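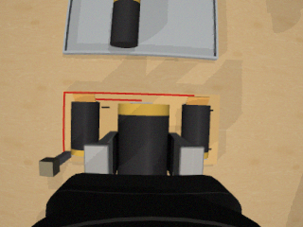
By Jasmina Halilović, Science Writer for Young Readers

Why do we have thunder?

Lightning is a giant spark, and it is super hot! It heats the air so fast that the air bursts outward with a BOOM - and that boom is thunder. 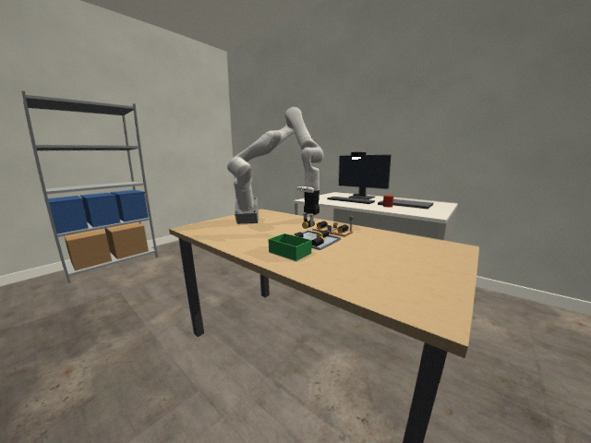

Light zips to your eyes almost right away, but sound is much slower. So you see the flash first, then hear the rumble. Try counting the seconds in between! Five seconds means the storm is one mile away. If you can hear thunder at all, head indoors - you can keep counting from the couch!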